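Lonley Riders Help
Home | Ask | Browse | Workshop | Log in
5 min read

Aftermarket rear guard and a longer shock – how do I work out what's going to foul before I bolt it all up?
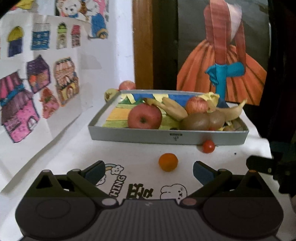
Posted by Nerys Nicholas, 22/08/2025

So I've got a middleweight cruiser that I've been slowly turning into something a bit less factory, and I've reached the point where I've bought two bits that I suspect hate each other. First is a short steel rear guard from Surkano, bought second-hand from a bloke at a swap meet, still in primer. Second is a pair of Premellow shocks, 39 mm longer eye to eye than what came off. I wanted the back end up a bit and more cornering clearance, because the stock pegs were kissing the bitumen on every roundabout between my place and work.

The guard mounts to the frame rails, so it doesn't move with the wheel. The tyre obviously does. With the bike on the stand and the new shocks fitted there's heaps of room, you could lose a sandwich in there. What I can't work out is how much of that disappears when the suspension is fully squashed, with me on it, plus my partner on the back now and then, plus a pothole.

I rang the shop I bought the shocks from and they told me it "should be right". I don't love "should be right" when the thing that's wrong is a tyre chewing on a steel guard at 100 on the freeway.

Other stuff that might matter:

– Standard swingarm, standard wheel, tyre is the stock size but a different brand, and it looks a smidge taller to me.
– The number plate bracket bolts to the underside of the guard with two dome-head bolts, heads facing the tyre.
– Belt drive. I haven't touched the belt tension yet and I'm wondering if the longer shocks change that as well.
– I have a trolley jack, a decent set of spanners, a torque wrench, and a garage with a concrete floor that slopes towards the door.

I'd like to get the guard off to paint in September, so I want to be sure of where the mounting holes go first. Has anyone done this properly at home, or do I just pay someone?

Bendik Lunde

You can do this at home in an arvo and it's not hard, just fiddly. I've done it on three bikes now, one of them badly.

The longer shock doesn't tell you much about clearance at full compression. People see the extra room on the stand and relax. What matters is how short the shock gets when it's completely closed up, and some longer shocks have the same stroke as standard (so they bottom out higher, good for you) and some have more stroke (so they can end up in the same place as the old ones, or even further up). You need the compressed length, eye to eye, with the bump rubber squashed. If Premellow don't print it in the instructions, email them with the part number and ask for it. Don't ask the shop.

Once you have that number:

Get the bike held up solidly by the frame. Not by the swingarm, not on the side stand. I use a lift under the frame rails with a ratchet strap each side up to a beam, and a mate in attendance. With your sloping floor I'd go crossways to the slope and chock the front wheel well.

Take both shocks off. The wheel now hangs free, so have a block of timber under it before you pull the second bolt or it'll drop and scare you.

Make two dummy struts out of flat bar. Drill a hole at each end to suit the shock bolts, with the centres at the compressed length. Bolt them on where the shocks go. That's your bike at full squash and it'll stay there while you measure.

Now sit the guard in place on its brackets, loosely, and look at the gap the whole way around. Check the sides as well as the top. I like to stick a few blobs of plasticine on the inside of the guard and turn the wheel by hand, and if any of it gets wiped off you've got your answer. I won't run less than a thumb's thickness over the top of the tyre. They grow a bit with speed and the rubber bump stop gives more on the road than it does on paper.

Those dome-heads, turn them around if there's any way to do it, nuts up top under the plate bracket. Or have someone weld in threaded bungs and bolt from above. I left mine pointing at the tyre on the bad one and ended up with a lovely neat groove in a nearly new rear. Thread locker on them as well please.

Belt: yes, it changes. The distance between the front pulley and the axle varies as the arm swings, and it's longest when the pulley, swingarm pivot and axle all line up. Raising the back end moves where you sit in that arc. Check the tension the way your workshop manual says to, and then check it again with the dummy struts on and anywhere in between you can hold it. You want to find the tightest spot and make sure it's not like a guitar string there. Same goes for brake hose length, have a look at that at full droop while everything's apart.

Do all of it before paint. Obviously. I say that as someone who has drilled painted guards.

Ottavio Serra

just cut the guard bracket and lift it, looks better with a gap anyway. mine's been like that for years no dramas

Elie Qudah

Bendik's covered the main bit so I'll only add what bit me. Check the tyre itself. Two tyres with the same size on the sidewall can differ by several millimetres across the diameter, and if yours looks taller it probably is. Measure the one on the bike and leave a bit more for whatever you fit next, because you won't remember any of this when you're standing at the counter.

Also the indicators. If they're mounted to the guard struts the wiring usually runs along the inside edge, and that'll be the first thing the tyre finds. I run mine inside a thin steel tube tacked up in the corner of the guard. P-clips are fine too, just use metal ones with rubber and not cable ties.

One thing I'd be careful with is the legal side. Raising the rear, shortening the guard and moving the plate can all be looked at separately depending on which state you're in, and how much tyre the guard has to cover is one of the things inspectors do measure. Ring an engineer who does bikes before you paint it. Mine charged me for a short visit and told me to move the plate up, and I was glad I hadn't had it powder coated yet.

And don't forget your side stand! Back end goes up, bike leans over further. Mine nearly went over in the servo.

Comments

Nerys Nicholas: This is brilliant, thanks all. Emailed for the compressed length this morning. Hadn't even thought about the side stand, and it does look pretty leaned over now that I'm paying attention.

Settimio Martinelli: Agree with the flat bar struts, used the same ones on two different bikes with extra holes drilled. Write the length next to each hole in paint pen or you'll be out there with a tape every time.

Bendik Lunde: Ottavio, lifting the guard is fine if there's something left to bolt the seat to. On hers I reckon the seat tang uses the same bracket.

Ottavio Serra: ah yeah fair, mine's a solo seat on springs

Elie Qudah: D'Amico used to sell a side stand extension foot that clamps on, might be worth a look before you go welding anything.

Nerys Nicholas: Got the number back, and it closes up a bit shorter than I'd hoped. Off to buy flat bar.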